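Looking after a light wooden table

Posted September 6, 2022 by Loretta Haverford

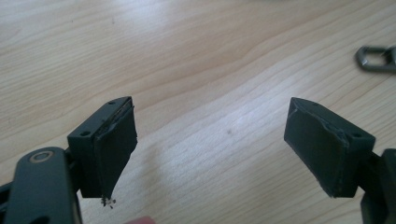 I've had a pale wooden table in one kitchen or another for most of my grown-up life, and I get more letters about tables than about ovens, drains and moths put together. So I've gathered up what I tell people when they write in, with a few bits from my neighbour Inès Carré, who did up furniture in Tindcombe for years and is far more patient with sandpaper than I shall ever be.

Everyday wiping

A soft cloth wrung out well in warm water with the smallest drop of washing-up liquid will see to nearly everything. Wipe along the grain, then go over it again with a dry cloth straight away. I used to let mine dry by itself while I got on with the potatoes, and I had a dull patch at my end of the table for years before I put two and two together!

Go easy on spray polish. It builds up, it goes smeary in the afternoon sun, and then you spend your time polishing off the polish.

Finding the marks

You'll miss half of them looking straight down. Crouch until your eye is nearly level with the top and look across it towards the window, and any rings or greasy smears will show up against the shine. Do it from both ends, if your knees allow.

White rings

These are usually damp that has got into the finish (a hot mug will do it, or a vase with a dribble). Leave a fresh one overnight, as plenty of them fade. If it's still there in the morning, rub in a little plain petroleum jelly, leave it a few hours and wipe it away. Inès says to try it underneath or on a leg first, and she's right, though I never remember.

Dark rings are another matter and have generally gone down into the wood itself. I'd put a bowl of fruit on top and think about it at Christmas.

Sticky things

Candle wax wants to be cold and hard before you touch it. Hold a bag of frozen peas on it for a bit, then ease it up with an old plastic card held nearly flat. For the gum left by labels and tape, a dab of cooking oil left for ten minutes will soften it nicely, and then you just wash it off as usual.

Scratches

Hairline ones on a pale top hardly show if you leave them be. For anything deeper I use a wax stick, always a shade lighter than I think I need, pressed in along the scratch and buffed with an old sock.

Keep the table away from the radiator once December comes, and if yours has leaves, take them out and wipe the joins while you're about it. The crumbs in mine would have fed a family of sparrows.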